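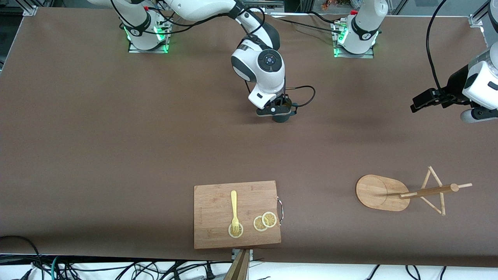 Zitronen, Brettchen, Sirup: Küchenkram im März

So. Endlich mal wieder ein Eintrag, zwischen Tür und Angel, der Topf steht schon auf dem Herd. Eigentlich wollte ich über den Umbau der Speisekammer schreiben, aber die Speisekammer ist nicht fertig und Zitronen sind da. Also Zitronen.

Zwei Netze. Eins gekauft, eins geschenkt bekommen, beide gleichzeitig, natürlich. Bio, unbehandelt, ziemlich unterschiedlich groß. Ein paar schon mit weicher Stelle am Stielansatz, die müssen zuerst weg.

Das Brett

Bambus, rechteckig, mit gebogenem Metallgriff an der Seite. Ich mag es sehr. Der Griff ist ein Segen, wenn man mit nassen Händen vom Tisch zum Herd will, und ein Fluch, wenn man es in den schmalen Spalt neben den Kühlschrank schieben möchte. Da passt es nämlich nicht mehr rein. Steht jetzt hinter dem Brotkasten und kippt jedesmal um, wenn ich Brot hole.

Gefragt wurde neulich in den Kommentaren, ob Bambus und Zitronensäure sich vertragen. Bei mir ja. Sofort abwischen, kurz mit warmem Wasser drüber, hochkant trocknen lassen. Nie in die Spülmaschine, das hab ich mit dem Vorgänger gemacht und der hatte danach einen Riss von oben bis unten. Alle paar Wochen etwas Öl drauf, über Nacht liegen lassen, morgens mit Küchenpapier abreiben. Ich nehm Leinöl, riecht einen Tag lang nach Malkasten, dann ist gut.

Zwiebeln kommen auf das andere Brett. Das ist hier Gesetz. Wer mal Zitronenkuchen mit einem Hauch Zwiebel gegessen hat, weiß warum.

Scheiben schneiden

Gezacktes Messer, kleines. Mit dem großen Kochmesser rutsche ich auf der Schale ab, und meins müsste sowieso zum Schleifen, seit Weihnachten schon. Enden weg, bis man das Fruchtfleisch sieht, dann Scheiben, ungefähr bleistiftdick für Tee und dünner zum Kandieren. Nicht drücken, nur ziehen. Kerne gleich raus, sonst wird der Sirup bitter, oder ich bilde mir das ein.

Zum Kerne rauspulen nehme ich eine Plastikgabel. Ja, eine Plastikgabel, blassgelb, von irgendeinem Picknick übrig. Die Zinken sind weicher als bei der Metallgabel und zerreißen mir die Scheiben nicht so. Ausserdem kann man damit die Scheibe schön festhalten und die Finger bleiben trocken, was bei meinen aufgerissenen Märzhänden kein kleines Argument ist. Danach abspülen und zurück in die Schublade. Die Gabel hat inzwischen mehr Zitronen gesehen als manche Presse.

Sirup, schnelle Version

Für alle, die nur deswegen hier sind:

700 g Zucker
Wasser, gut ein halber Liter
Saft von sechs Zitronen, von zweien vorher die Schale dünn abgeschält
ein Zweig Rosmarin, wenn da

Zucker, Wasser und Schale aufkochen, rühren bis nichts mehr knirscht. Herd runter, zehn Minuten ziehen lassen. Rosmarin rein, nochmal fünf. Saft dazu, einmal kurz heiß werden lassen, durchs Sieb, in ausgekochte Flaschen. Fertig. Nicht länger kochen, dann schmeckt es nach Bonbon.

Hält im Kühlschrank bei mir ein paar Wochen. Länger kann ichs nicht sagen, weil dann leer.

Die Schalen aus dem Sieb nicht wegwerfen! Auf einen Teller, in Zucker wälzen, über Nacht offen stehen lassen. Am nächsten Tag sind sie klebrig und ein bisschen zäh und genau richtig zum Nebenherknabbern.

Scheiben trocknen

Die dünnen Scheiben kommen aufs Gitter, nicht aufs Blech. Auf dem Blech kleben sie fest und unten sammelt sich Saft, der dann braun wird. Backofen auf 60 Grad, Umluft, Holzlöffel in die Tür. Dauert ewig. Ich mach das abends an und bleibe auf, bis sie nicht mehr biegsam sind, was wirklich spät werden kann. Einmal wenden zwischendurch. Die großen Scheiben brauchen deutlich länger als die kleinen, also beim Rausnehmen anfassen und sortieren, nicht alles auf einmal runter.

Dann ins Glas, Deckel drauf, und die ersten Tage schauen, ob innen was beschlägt. Wenn ja: nochmal in den Ofen. Letztes Jahr hab ich nicht geschaut. Ein ganzes Glas für den Kompost, ich war zwei Tage beleidigt.

Für Tee eine Scheibe pro Tasse. Für die Wasserkaraffe zwei. Im Backofengemüse gehen sie auch, vorher kurz einweichen, sonst hat man schwarze Taler auf dem Kartoffelberg.

Noch was zu den Gläsern

Die Gläser sind von Vendstead, die hohen mit dem Bügelverschluss. Gummis musste ich schon einmal tauschen, die gibt es einzeln nach. Die Flaschen für den Sirup sind von Moulin und der Ausguss tropft. Jedes Mal. Ich wickel ein Stück Küchenpapier um den Hals und fertig, schön ist anders. Wenn jemand schmale Flaschen kennt, die nicht tropfen, bitte in die Kommentare, aber keine mit Holzdeckel, der quillt.

Etiketten: Malerkrepp und Filzstift. Ich hatte mal hübsche, die gingen beim Spülen nie wieder ab. Krepp geht ab und es steht drauf, was drin ist, mehr will ich nicht. Auf einem steht seit dem Winter "Zitrnoen", bleibt so.

Was schiefging

Kandieren, erster Versuch. Scheiben zu dick, Zucker zu heiß, Telefon hat geklingelt. Das Ergebnis war eine Art Zitronenglas, das ich mit heißem Wasser vom Topfboden weichen musste. Hat den halben Nachmittag gedauert. Zweiter Versuch mit dünneren Scheiben und kleinster Flamme, deutlich besser, aber die Ränder sind immer noch ein bisschen ledrig. Vielleicht vorher blanchieren? Hab ich gelesen, zweimal kurz in kochendes Wasser, gegen das Bittere. Probier ich nächste Woche, wenn dann noch Zitronen übrig sind.

Salzzitronen wären auch noch eine Möglichkeit. Dafür fehlt mir gerade das grobe Salz und ehrlich gesagt der Platz, siehe Speisekammer. Zwei Regalbretter liegen noch im Flur, über die steige ich jeden Morgen drüber.

Nachtrag, halb elf abends: Ofen läuft, Küche riecht großartig, Fenster ist beschlagen. Ich habe vergessen, eine Zitrone für den Fisch morgen zurückzulegen. Alle verarbeitet. Na gut, dann kommt da eben eine getrocknete dran, vorher eingeweicht, siehe oben. Und das Brett muss noch geölt werden, das mach ich jetzt noch schnell, bevor ich die Scheiben wende.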